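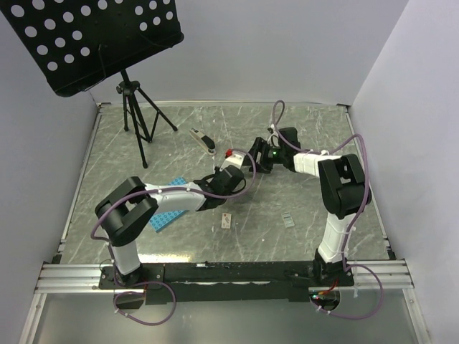
Ticket: video uploads to the founder stories page stop at 4 percent
Product: Nernard (video collection)
Opened by: Minoru Sugawara, Delside
Opened: 06/02/2023
Status: Resolved

Problem as reported

We are collecting short founder videos for the Nistow campaign. People record on their phone and send the clip through our Nernard link. Since this morning the progress bar goes to 4 percent and stays there. No error message. After a few minutes the page goes back to the start and the clip has to be picked again. I get the same thing on my laptop in Chrome and Firefox. Photos upload fine.

Log

Support: Please send the campaign ID and the size of one file that fails.

Minoru: Campaign 813. The file is a 90-second clip in MP4 format. Smaller clips fail too.

Support: Thanks. Clear the browser cache, turn off any ad blocker and try once more in a private window.

Minoru: Done. No change.

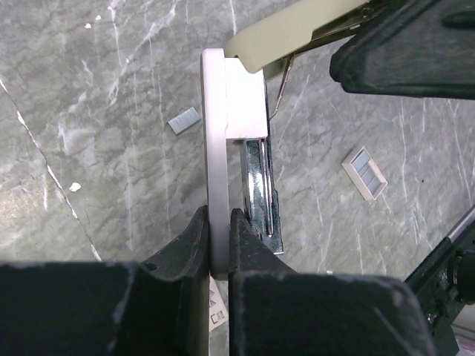

Minoru: I also tried from my phone with wifi off, so I don't think it is our office network. A coworker in another city has the same problem.

Support: We can see the requests on our side. The upload starts, then the storage step is refused. Did anyone change the campaign settings recently?

Minoru: We raised the submission limit from 2,000 to 3,000 last night. Nothing else that I know of.

Support: That is the cause. Your plan allows 2,000 video submissions per campaign. The settings page accepted the higher number, but storage did not, and it blocked all new video. Photos are counted separately.

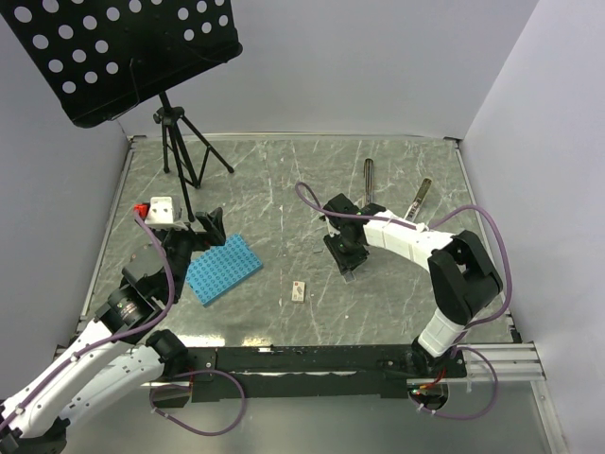
Support: Set the limit back to 2,000, save, then close and reopen the campaign. You need to do both or the old value stays in place.

Minoru: Set to 2,000 and reopened. A test clip went through, and so did my coworker's. Will the people who tried this morning have to send theirs again?

Support: Yes, partial uploads are not kept. The settings page will be corrected so it shows the plan limit before you save.

Minoru: OK, I will email them. You can close this.

Comments (3)

garg_media: Same thing at Garg last November. Reopening the campaign fixed it.

tessa: Does this apply to audio submissions?

Nernard Support: No, audio has no limit per campaign.

Related tickets
Captions missing after export
Contributor link opens a blank page
Changing the release form on a live campaign

Contact support | © Nernard | Back to top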